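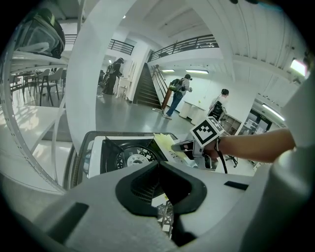
Dondwood hall, pre-season fan and heater check, 2nd April

I did the walk-through myself this time, with Yaneth Agudelo reading the list out from the doorway, so my comments are a bit longer than usual. Sorry!

1. Cords and plugs - OK
No fraying, no scorch marks. One plug in the kitchen was loose in the wall, and that's the outlet's fault, so I've taped it over until Quintero can send an electrician.

2. Fan guards and blades - OK
Gave everything a gentle wobble with the power off. Lots of fluff, as always after summer (I filled half a garbage bag).

3. Clear space around heaters - FAIL
Someone has stacked the folding chairs right up against the big one again. Moved them, and they'll be back by the weekend, I just know it.

4. Power bars - FAIL
Two were daisy-chained behind the stage. Unplugged both and put them in the office drawer. Please ask Fidelina Ayala before you take one!

5. Smoke alarms - OK
All of them beeped. The hallway one is very, very loud.

6. Fire extinguisher - OK
Needle in the green, pin in, tag signed.

7. Breaker panel labels - needs work
Half are in pencil and one only says "other". I'd like to redo these in April if anybody has neat printing.

Still to do: price out a new outlet cover. The budget line is $400 and I've spent none of it.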